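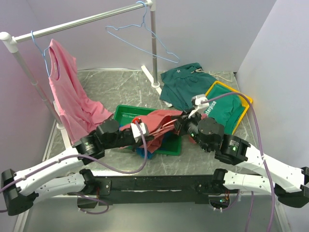 The Prekholm workspace, with one gripper holding a salmon-red cloth in the green tray.

Laundry robots: fewer lessons, same old questions

Print this page | E-mail this story

PREKHOLM, Thursday, August 8, 2024 – A research group at the Prekholm lab says it has taught a pair of robot arms to sort clothes and put them on hangers using only 240 practice runs guided by a person. An earlier system from the same lab needed 4000. If the claim holds up, it would take a lot of the tedium out of teaching machines to handle cloth. It is a big "if," going by the paper the group put online this week.

The method is called Gamage. Most systems of this type learn by copying a person who steers the arms through the whole job, over and over. Gamage cuts each run into short pieces, throws out the parts where little changes, and spends most of its training on the moments when a gripper closes on fabric or lets go of it. The authors argue that these moments are where most failures begin, and that the long stretches of arm travel between them teach the software very little.

It is a sensible idea. Cloth is hard for robots: a shirt never lies the same way twice, and a crumpled one hides most of its own shape. The test setup is small, with a rack, a few hangers, two plastic trays and a handful of brightly colored garments inside pale walls. Real laundry piles have gray socks in them, and black jeans tangled up with other black jeans.

Then there is the scoring. The headline result rests on 10 trials per task. With so few, one lucky grab moves the success rate by a full ten points. The paper gives no error bars for the hanging task, and its comparison with the older system uses numbers collected on different arms. A trial also counts as a success if the garment is on the hanger when the clock stops, even if it is hanging by one strap. Readers have to go to the appendix to find that out.
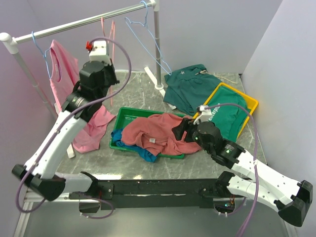 Benoît Besnard, reached by phone, said he liked the idea of training on the grasp and release moments but would not repeat the 240 figure to anyone until a second lab had tried it. He said the fair test would be to give the older method the same 240 runs on the same arms, "and then see how big the gap is." The paper does not include that test.

Séverine Besson, the paper's lead author, agreed that the trial count was low. She said longer tests are planned for September, with clothes the system has not been trained on, and that the hanging task will be scored more strictly. The group also intends to release its training code, though she would not give a date.

Plustbridge, which paid for part of the work, has already described the method as "ready for the home" in a notice to its customers. Nothing in the paper supports that. The authors themselves write that the system stops and waits for help when a garment falls outside the walls.

Related items
Prestesell delays its towel-folding machine again
What counts as a success in a robot trial?
Warehouse pickers still beat grippers on soft goods

Contact the newsdesk | Copyright 2024, all rights reserved | Back to top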